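Speaker notes: The Dusty Middle, or what I learned from one black tabletop
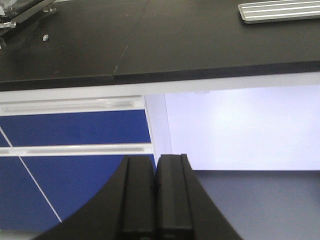

Lostov, May

Okay, start slow. Say hi, thank Howlader for the room and the coffee, and ask who in the room owns anything black with a flat top. Wait for the hands. Then ask who wiped it this week. (There's usually a laugh here, so leave space for it.)

My point with the black top is that it shows everything. Look at the specks! A dark laminate has that faint sheen, and every bit of dust catches the light on it. I used to run a whole shop floor of white benches at Mavum and I thought we were very clean people. Then we bought black ones and found out about ourselves.

Next, the seam. It's that thin pale line running back from the front edge, where two sections meet. I love talking about seams, so somebody stop me if I go past five minutes. At Mavum we had 79 joints like that across the floor, and I know the number because I cleaned every one of them myself one spring with a soft brush. Crumbs and grit go into a joint and stay there. Wipe along the line, never across it — going across just packs the stuff in deeper.

(Drink some water.)

Then the front edge. People wipe the middle of a table and quit a hand's width early. The front is where sleeves and wrists and lunch all go, and it's the part visitors see first. On a two-tone table like this one, with the white strip running under the black, you've got to do both. Black shows dust and white shows fingerprints, so you lose either way. Use one cloth for each color and please don't swap them. I've swapped them.

Tell the Zillinik story if there's time. Short version: we had 17 benches to get ready for an open house, I bought a fancy spray, and it left streaks on all of them. I was there until 11 at night with warm water and a drop of dish soap, which is what I should have used in the first place. The spray is still in my garage.

Anything clamped or bracketed to the top gets its own mention. Dust loves a bracket. Don't unscrew it every time, you'll go crazy, just run a dry paintbrush around the foot of it and then wipe up what falls out. A cheap one-inch brush is fine.

Costs, in case they ask: we had $2,000 a year for cleaning supplies at Mavum and never spent it all. Cloths were most of it.

Questions. Somebody always asks about wax. I say no, then I let the wax people talk.

Leave the spare cloths on the back table by the door and remind everyone to take one on the way out.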